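**Viltora** is a layered sponge cake filled with plum butter and soured cream, usually baked in a square tin and cut cold. Linked with the town of Sasside, where the Buschmann bakery sold it by the slab. Served at room temperature, no icing.

## Method

Four thin layers, baked seperately - 18 minutes each in a hot oven. Plum butter goes on first, then the cream. Rested overnight under a weighted board. Older recipes use lard, newer ones butter.

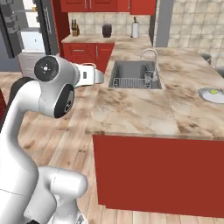
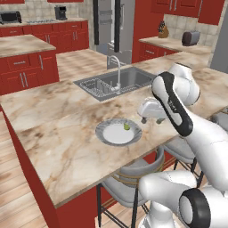

*Kitchen island, two views.*

*Article by Fares Chidiac. Last revised in July.*

## Variants

- **Flelis** - same sponge, but with poppy seed in place of the plum. Sweeter, drier, keeps longer.
- **Small Viltora** - cut into fingers and rolled in sugar. Mostly sold at fairs.

## Sasside bake

The town holds a yearly bake in the market hall. Best year on record had 377 cakes entered, the smallest only 50. Judged on height and an even crumb, filling is marked separately. Entries which have been iced are are moved to the open class.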